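**Gripper comparison, pre-run check** (Takau cell, Jun 10, 2022)

Checked by: Orysia Kuzmenko

- [x] E-stop tested from both sides
- [x] Arm speed limited to 38%
- [x] Finger screws tight, left and right
- [ ] Cable slack through full wrist turn

Comment: left passes. Right to be repeated at the end stop, Lukian to watch.
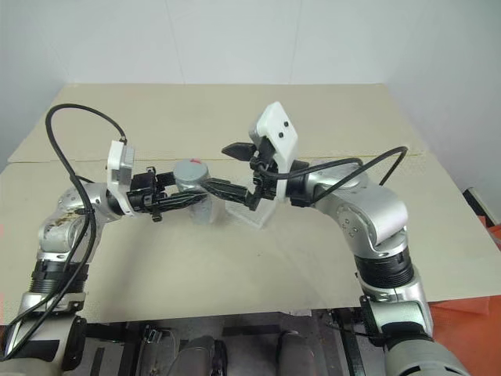 Grip force stays at 6 N for the cup and the clear container until both grippers have done 14 cycles. Don't change the finger opening between runs or the results can't be compared.

- [x] Cardboard sheet flat
- [ ] Wrist mounts rechecked after cycle 14

Comment: one right mount bolt was replaced in May. Razia has the torque value.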